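Why did the plan for a harbour canal through the Trutberg ridge get dropped?

Asked by Yasir Kakakhel
May 20, 2023
History of engineering > Large works
Viewed 169 times

My grandfather worked as a survey assistant on the Nakell scheme when he was young. The idea, as I understand it, was to cut a sea-level canal through the Trutberg ridge so that ore boats could reach the inland basin without going round the cape. He had a box of papers from it, mostly wage slips and a few carbon copies of borehole logs, and one printed booklet from the contractor, Teteleck.

The booklet says the cut would be 16 kilometres long and finished in seven years. It talks as though the money was already there. Then the wage slips stop in November and there is nothing after that. He never said much about it except that "the clay did for it".

I have two questions. Was it the ground conditions that ended it, or was it cost? And did any digging take place, or was it all survey work? I can't find the route on any modern map.

2 answers

Answer 1 (accepted)

Your grandfather was mostly right, but the clay and the cost were the same problem.

The original estimate assumed the ridge was sound rock for nearly its full width. Rock is slow to cut but it will stand with steep sides, so you don't have to take out much more than the channel itself. The first line of boreholes was drilled on the western side, where that was true. The second line, on the eastern side, went into a thick bed of soft blue clay under the rock. An engineer called Szulc wrote the report on it. He said that side of the cut would have to be laid back at a very shallow slope or it would slide into the channel, probably for years after opening.

A shallow slope in a deep cut means a huge amount of extra digging. Szulc put the total volume at more than double the booklet figure. The backers asked for a second opinion, got much the same answer, and stopped paying.

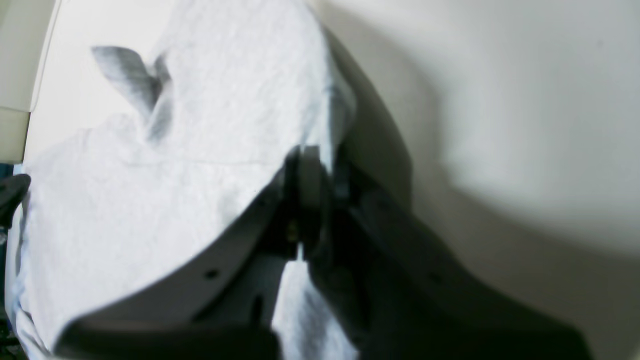 Pale knitted cloth, bunched, with one layer lying over another.

On your second question, yes, there was some digging. A trial cut was opened at the western end, 15 metres deep at its deepest point. It was left open and has mostly filled with water and scrub. If you look for it on a map, try a long narrow pond running at a right angle to the ridge. It isn't labelled as anything to do with the canal, so I'm not surprised you missed it.

If you still have the borehole logs, check the numbers on them. The western holes were numbered with a W and the eastern ones with an E. Any E logs would be worth scanning, as the county record office only holds Szulc's summary and not the sheets he worked from.

Comments on this answer

Thanks, that is very clear. I have looked and there are four with an E on. The bottom part of one is too faded to read. I will ask the record office if they want them. (Yasir Kakakhel)

Try a scan in colour even if it looks grey to you. Old carbon copies often come up better that way. (author of answer)

Answer 2

I always heard it was politics. The railway owned the ore sidings and didn't want boats taking the trade, and they had friends on the council. Not saying the clay wasn't there but plenty of canals have been dug through clay.

Also the booklet will be no use for dates. Teteleck printed those to sell shares and the same drawing of the entrance lock turns up in one they did for a different port. Strange thing to put in anyway if it was meant to be at sea level all the way.

Comments on this answer

A sea-level canal can still need a tidal lock if the basin at the other end doesn't rise and fall with the sea. I agree about the dates though. (author of answer 1)

Fair enough, didn't know that.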